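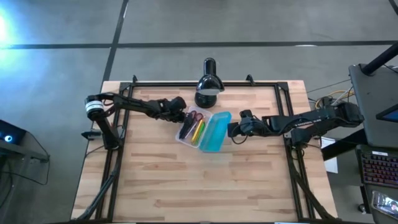 Veronika Auer wrote: I would never keep scissors in a pencil box with a hinged lid. They push everything to one side, and after a month the lid does not close well. Scissors should live in a cup.

Bristuvano
Stationery > Storage and sorting > Pencil boxes

lullov_desk wrote:
Thank you for the answer, Veronika, but I do not fully agree. A cup falls over, and my children take the scissors from it before I see. In the box they are at least covered. My question was more how to sort the rest. I have the box with the blue lid, a low clear bin and many pens, and every January I put them all on the table and begin again. Last year I gave the bin only to the scissors, a green marker and a pencil.

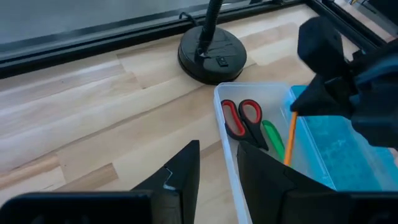 It worked until spring, then the bin was full of pens again. I think the bin was too easy – you can drop a thing in without thinking.

sukska25 wrote:
Low bins are fine if they stand in a drawer. On the desk they collect everything. I would put the scissors in the bin, the pens in the box, and the markers in neither one.

Veronika Auer wrote:
Markers in neither one? Then they roll on the table all year. Sorry, but I find this a bad idea. They must lie flat, and the box is flat.

sukska25 wrote:
Mine lie flat in the drawer, no problem since 5 years.

lullov_desk wrote:
I read both opinions and made my own order now:

1. Take everything out and test each pen on scrap paper. Dry ones go away at once.
2. Lay the pens by type. Thick ones apart from slim ones, markers a little behind. 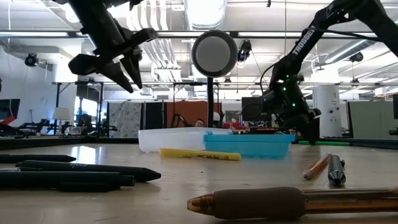
3. Put back the slim pens first, then the markers if there is room.
4. Scissors last. If the lid does not close, Veronika was right and I will buy a cup.

kordestani wrote:
For step 1, please wait a minute before you throw out a gel pen. Many of them write again after some circles on paper.

1502 views · 6 replies
Contact | Rules | Back to top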